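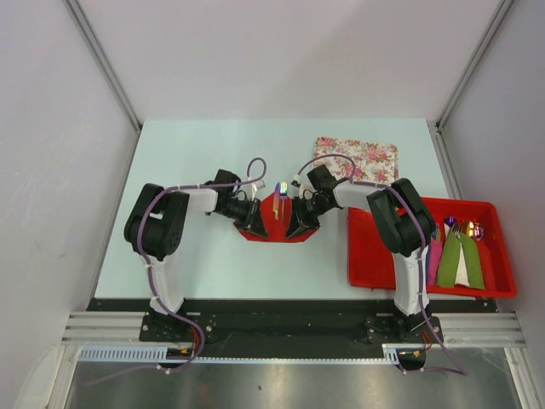 Iridescent metal on a small utensil, with red fabric on the table. Two colors, two very different ways of getting there.

Handout 12: Color without pigment
Light and Color for Non-Majors, Vultport evening program
Posted October 24, 2026

Last time we did pigments and dyes, so you should be comfortable with the idea that a red cloth is red since its dye soaks up most of the greens and blues and sends the rest back to you. Tonight is the other kind of color, where no dye is needed at all. Soap bubbles, oil on a wet parking lot, the wings of some butterflies, that sort of thing. It's my favorite week of the course and I will probably talk too fast, so please stop me!

You'll want Chapter 7 of the Kombo reader open. Skip the section on polarizers, we'll come back to it.

1. What a thin film does

Take a soap film. It's water with a bit of soap in it, and it has two surfaces, a front and a back. When light hits the film, a little of it bounces off the front. Most of it goes in, and a little of that bounces off the back and comes out again toward you. So two reflections reach your eye, and the second one has traveled farther.

Light is a wave (yes, I know, we'll do photons in March). If the crests of the two reflections line up, they add and that color looks bright. If the crests of one land on the troughs of the other, they cancel and that color drops out of the reflection. Different colors have different wavelengths, so for any given thickness some colors get boosted and others get knocked out. What's left over is what you see.

The annoying detail, which I lost points for as a student and which you will be asked about: light reflecting off something with a higher index gets flipped upside down, crest to trough. Light reflecting off something with a lower index doesn't. In a soap film with air on both sides, the front reflection flips and the back one doesn't. So you start out half a wave off before the light has gone any extra distance.

One consequence is lovely. When a soap film drains and gets very, very thin, the extra distance shrinks to almost nothing, but the flip is still there. All the colors cancel and the film goes dark at the top. Watch for the dark patch in the demo – it usually shows up shortly before the film pops.

2. One worked number

Say the film is 445 nanometers thick, and the index of soapy water is 1.33. We look straight on. The extra optical path is two times the thickness times the index:

2 x 445 x 1.33 = 1,184 nanometers, near enough

Because of the flip, we get cancellation when a whole number of wavelengths fits into that. One wavelength of 1,184 is infrared, so your eye doesn't care. Two gives 592, a yellow-orange, and that one is gone. Three gives 395, right at the violet edge of what you can see.

Brightest reflection comes when it's a whole number plus a half. One and a half gives 789, just past the red and too far out to matter much. Two and a half gives 474, a good strong blue. So this film reflects blue well and yellow-orange badly, and you'd call it blue.

Try it yourself for a film of 300 nanometers before you come to section. Write down the steps, I want to see where the half goes.

3. Why the color changes when you tilt it

Pigment color mostly stays put as you move your head. Film color doesn't. When you look at a slant, the light crosses the film at a slant too, and you'd think the longer trip inside would mean a longer path difference. It goes the other way! The front reflection also has some extra ground to cover on the outside, and once you subtract, the difference comes out smaller. So the colors slide toward shorter wavelengths as you tilt. A film that boosts green straight on will drift toward blue.

Draw this one. I've tried explaining it with my hands for years and the drawing wins every time. The diagram in the reader is okay, but the arrows are tiny.

4. Films on metal

The same trick works with a clear layer sitting on a metal surface. Heat a clean piece of steel and an oxide layer grows on it. As it thickens you get straw, then brown, then purple, then blue. Blacksmiths used those colors to judge temperature long before anyone could say what caused them. Titanium does something similar if you put it in a bath and run a current through it, and there the voltage sets the thickness, so you can more or less dial in a color.

The flip rules get messier with metals, and I won't ask you to calculate any. Just know the idea carries over: layer thickness changes, color changes. If the layer is uneven, you get several colors side by side on one piece.

5. Why windows aren't rainbow colored

Somebody asks every year, and it's a fair question. A window pane has two surfaces too. The trouble is that it's enormously thick compared with a wavelength. So many colors are boosted and so many canceled, all packed together, that your eye averages the lot and reports white. Even at 3,000 nanometers a soap film in daylight looks washed out, pale pinks and greens at best, and window glass is a thousand times thicker than that.

6. Demo and homework

We'll use the Herkitz lamp and the wire hoops. The soap mix stains notebooks, so keep yours back from the front bench. Lights go off for ten minutes or so.

Homework is the Uvell problem set, numbers 4 through 9, skipping 7 (there's a typo in it and the answer in the back is wrong). For number 9, use 1.45 for the oil and 1.33 for the water, and think about which surfaces flip before you touch a calculator.

Also find one thing at home that changes color when you tilt it, and write a paragraph on whether you think it's a film or something else. CDs are allowed, but they work by a grating, so you'd need to say how that's different. Bring the object if it fits in a bag.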